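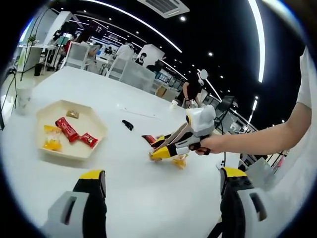
Figure 1. Individually wrapped snack bars and sweets in a hexagonal tray on a white table.

Single-serve confectionery packaging in a residential waste stream: composition, sorting behaviour and recovery
Final project report, Module 3, Packaging and Materials

1. Introduction

Small flexible wrappers are light, numerous and difficult to recover. A snack bar wrapper is normally a laminate of two or more plastic films, often with a thin metallised layer, and a boiled sweet may be wrapped in a single film twisted at both ends. Neither format is accepted in the household recycling collection at Clarkeck, the student residence in which this study was carried out. Residents are told to place both in general waste. The aim of the project was to measure how many small wrappers leave the building, which bins they are placed in, and whether a dedicated collection point on each floor changes the result.

2. Background

Flexible packaging protects food at a very low mass of material per portion. The same property makes it unattractive to recyclers. Small items fall through the screens at the front of a sorting plant and leave with the glass fines, and larger items of film tend to travel with paper. Laminates cannot be separated into their component layers by washing or shredding, so even a clean, sorted bale has a limited market.

Mono-material wrappers, made from a single family of polymer, are now used for some products. They can in principle be reprocessed, provided that inks and food residue are kept low. They are hard to tell from laminates by eye. A metallic finish is a poor guide, as it may come from foil, from a vacuum-deposited layer or from printing alone. The scrunch test (a foil stays crumpled, a film springs back) separates the first of these from the other two but not the second from the third.

3. Method

The residence has two wings, Prirard and Barasa, which share a bin store at the rear. Prirard was given a lidded wrapper box in each kitchen from the start of November. Barasa was left unchanged as the control. Both wings have the same kitchen layout and the same existing bins: general waste, mixed recycling and food.

Bags were tagged by wing and bin type before they reached the store, then emptied onto a sheet and sorted by hand. An item was recorded as a wrapper if it was flexible, had held a single portion of confectionery or a snack, and had no side longer than a crisp packet. Torn pieces were counted only if they included a seal or a twisted end, which avoided counting one wrapper twice. Food bins were inspected and wrappers removed with tongs. Gloves were worn throughout.

Wrappers were shaken, air-dried overnight and weighed in batches on a bench balance. A random subsample of 400 was taken for the scrunch test and for flotation in tap water, with a drop of detergent added to stop air bubbles clinging to the film.

4. Results

The total count across both wings was 3898 wrappers. General waste held the largest share in each wing, followed by mixed recycling. Food bins held few, and most of those were small twist wraps.

In Prirard, 62 per cent of wrappers were placed in the new boxes. The share found in mixed recycling was lower than in Barasa, where it stayed level throughout the study. Use of the boxes fell slightly towards the end of the month – the two top-floor kitchens account for most of the drop.

In the subsample, floating items outnumbered sinking items. Flotation gave an unclear result for heavily printed wrappers, several of which hung just below the surface. These were recorded as undetermined and left out of the comparison.

5. Discussion

The boxes moved wrappers out of the recycling bin, where they act as a contaminant. Whether they increased recovery is a separate question. The only outlet identified was Ater, a take-back scheme that accepts mixed flexible film by the sack. Storage until a sack is full needs a dry space, and residue on chocolate wrappers produced a noticeable smell in two of the boxes.

The wings were not matched by course or year group, and purchasing habits were not surveyed. A difference in snack consumption would affect the totals, though it should have less effect on the shares by bin. Wrappers discarded outside the kitchens were missed, including anything put in bedroom bins and emptied off site.

6. Further work

A longer trial should swap the two wings halfway through. Infrared identification of the subsample would replace the flotation test and resolve the undetermined group. Bedroom bins should be included if consent can be obtained.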